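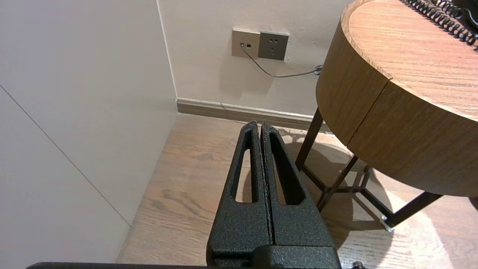
Data or telephone outlet and power socket side by side on the back wall, with the gray cable plugged into the left plate.

How to tidy a loose cable between a wall outlet and a table

A thin cable that sags across a wall gets caught by chair legs, vacuum hoses and feet. Fixing it takes less than an hour and very little money. The same steps work for a phone line or a network cable.

What you need

Adhesive cable clips, small size (I use the Fluko ones, but any that fit the cable will do)
Rubbing alcohol and a clean cloth
Pencil and a level
Tape measure
Two hook-and-loop ties

Before you start

Unplug the cable at both ends. Look at the plug and the first few inches of the cable behind it. If the jacket is split or the plastic tab on the plug is broken, replace the cable now. Do not clip down a damaged one.

Do not drill or nail near the plates. The wires for a power socket usually run straight up or down from it inside the wall, but you can't count on that in an older building. Adhesive clips avoid the problem.

1. Pick the route

The neatest route is straight down from the outlet to just above the floor, then sideways along the wall to the table. It uses more cable than a diagonal line does. Measure the route with the tape and add 6 inches for slack. If the cable is too short, run it level across the wall at the height of the tabletop.

Keep the cable off the face of the power socket. You want to be able to get a plug in and out without moving anything.

2. Mark and clean

Draw a light pencil line with the level. Wipe along it with alcohol and let it dry for 5 minutes. Clips put on a dusty wall will come off within weeks. On a panel wall, keep the clips away from the seams.

3. Put up the clips

Space them a foot apart, closer at a bend. Press each one hard and leave it alone for 2 hours before you put any cable in. Matvii Melnychuk left his overnight and they have held since November.

4. Lay the cable

Start at the outlet and work toward the table. Make the corners round – a sharp fold can break the wires inside. Leave a small loop at the table end so it can be pulled out a little.

If a coiled cord joins the line at the table, don't stretch it to make up the distance. Let it hang at its natural length and tie the straight cable to the table leg with a hook-and-loop tie.

5. Plug in and check

Plug both ends back in and test the line. Then rub out the pencil marks with a soft eraser.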